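When Robots Drop Things

Last updated: June 2023

Have you ever reached for a biscuit in the dark and grabbed nothing at all? Robots do that too, and finding out why is brilliant detective work!

At Bralham, a robot called Firnik had one job: pick up a wooden ring and pop it over a peg. It had done this 240 times without a hitch. Then one morning in September it closed its fingers on thin air, swung across and very carefully let go of... nothing. Then it did it again, 4 times in a row!

Thibault Pruvost, who looks after Firnik, pressed the big stop button first. You should always stop a robot before you go near it, even one that seems to be standing still. A robot arm can't tell your hand from a cup.

A kitchen worktop is a tricky place for a robot to work. There are shiny things like toasters and pot lids, which bounce light all over the place, and there are lots of things to bump into. The peg is quite short, so the fingers have to come down in just the right spot.

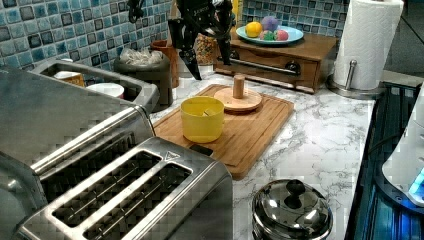

What had gone wrong?

Thibault looked through the robot's diary (it's called a log, and this one had 4000 lines!). On line 313 he found the clue. One finger had knocked something hard, and a tiny screw had worked loose. Firnik thought its fingers were in one place when they were really a thumb's width to the left.

He tightened the screw and taught Firnik a new rule: if your fingers close and feel nothing, stop and call for help.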